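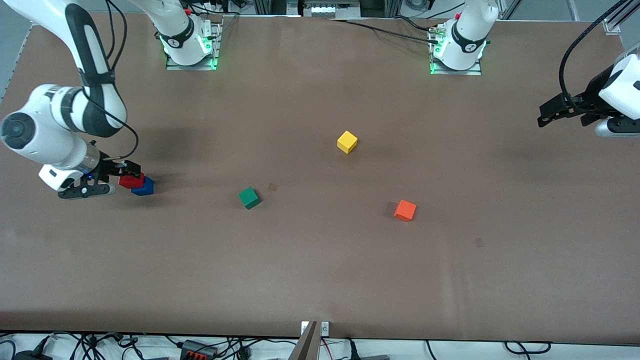 *Two robot arms, five small cubes, one brown table.*

## Zarkau FC rebrand: post your grief here

**bratari_end** wrote:

So the new crest leaked at 7:40 this morning on the back of a parking notice. The heron is gone. In its place we have a Z leaning over like it's had a long night. I've supported this club through two relegations and a goalkeeper who was scared of corners, and this may be what does it.

**IkerEsteban** wrote:

It's fine. It's a Z. The club starts with a Z.

**bratari_end** wrote:

So does zucchini.

**jytte_b** wrote:

I was at the fan meeting in November when they floated this. Senad Gashi stood up and asked if the heron was safe, and the guy from Cevari (the design people) said the heron would be "honored." I should have known. You only honor things you're about to get rid of.

**IkerEsteban** wrote:

Or things you like? The old crest had 3 different fonts on it. You couldn't read it on a phone. My sister thought it was a duck.

**section_ivone** wrote:

> My sister thought it was a duck.

Your sister is banned from the Bratari end.

More to the point, does anyone know what's happening with season tickets? The letter says the new stand holds 1,384. The old one held 570 and we filled it maybe twice, once for the derby and once when they gave away scarves.

**rosi_falcao** wrote:

Bigger stand is a league rule, you can't go up without it. The minimum is 1,000 seats. I'd take an ugly badge and a promotion any day of the week.

**jytte_b** wrote:

I'd like to be asked, is all. They held a vote on the mascot's socks.

**rosi_falcao** wrote:

And we picked the wrong socks.

**bratari_end** wrote:

The socks were great and I won't hear it.

@section_ivone my letter says current holders get first pick until the end of the month, then it opens up. Ring the office before noon. After that it's just Brito, and he'll put you on hold and forget.

**section_ivone** wrote:

Rang at 11:15. Got Brito. On hold now.

**IkerEsteban** wrote:

For what it's worth I ordered the new shirt. Away version, the green one.

**bratari_end** wrote:

Reported to the mods.

**section_ivone** wrote:

Still on hold. The music is the old club song, so at least they kept that.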